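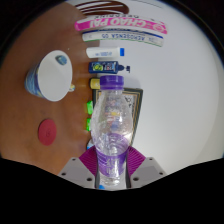 The bottle with the purple cap, held low down, the way Rule 11 asks.

The Table Rules

By the time Nandi Le Roux came to work on the household rules at Lurisix, there were already 132 of them, and most had been written by people who had never, as far as she could tell, tidied up after supper. She was a patient woman and read every one, with a pencil, in the evenings, on the bus, and once all the way through a cousin's engagement party. Then she put on her coat and took the gripper round to Vusumuzi Ndlovu's, where there was a round table and a man who had opinions about it.

"You'll want tea first," said Vusumuzi, and she did, so an hour went by before anyone picked up anything.

He had taught woodwork for most of his life and he believed in rules the way some people believe in vitamins. He liked them small and he liked to know what they were for. So they sat with the binder open between them, and she read aloud, and he squeezed the handle of the gripper gently open and shut, like a man getting to know a stranger's dog.

"A container shall be grasped at its center of mass," she read.

"Well, who wrote that?"

"Jacobus Van Wyk."

"And does Jacobus Van Wyk know where the middle of a water bottle is when there's only a mouthful left in it?" 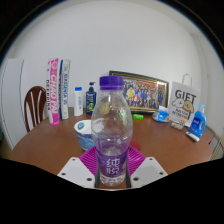

She crossed the line out and wrote underneath it, in her tidy slanting hand, Hold a bottle low, and no harder than you need. Vusumuzi read it over her shoulder and said it would do for a grandchild, too, and she underlined it, being rather pleased. That became Rule 11, and it stayed Rule 11 through everything that came later, even the business with the Moodley account and the soup.

They went on like that through the whole of December. Come in from the side you can see. Do not reach over a cup. If a thing was standing against the wall when you arrived, leave it standing against the wall, for somebody put it there and will look for it. That last one was his, and he was firm about it, for his late wife had been a great one for lining things up, and he had once moved her hand cream and heard about it until Easter.

Jacobus came by one evening to see what was happening to his binder. He was younger than Nandi had made him sound, and he was very nice about the crossings-out, though he did go a bit pink. He pointed out that the arm at Rutside could not be told "no harder than you need." It had to be told a number.

"Then give it a number," said Vusumuzi comfortably, "and put my sentence on top, so the next fellow knows what the number's trying to say."

Jacobus thought about this for quite a while. He had two biscuits and thought about it some more. Then he asked if he might try the gripper himself, and he pulled his chair in, and the other two stopped talking, the way you do when someone is threading a needle.

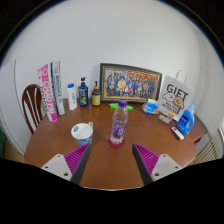
"Stop before you touch," said Nandi quietly. "That's the one we haven't written yet."

"How long for?"

"Long enough for a person to say wait."

Jacobus held still. The clock over the stove, which had never been right, ticked along. Vusumuzi, who could not help himself, said, "Wait," and Jacobus laughed and put the thing down in his lap, and Nandi wrote it all out before the tea got cold.

The binder went off to Rutside in the new year, 12 pages of it, with the numbers in one column and the sentences in the other. Jacobus said people there had started reading the sentences out to each other at lunch. Vusumuzi asked for a copy, and kept it in the drawer with the string.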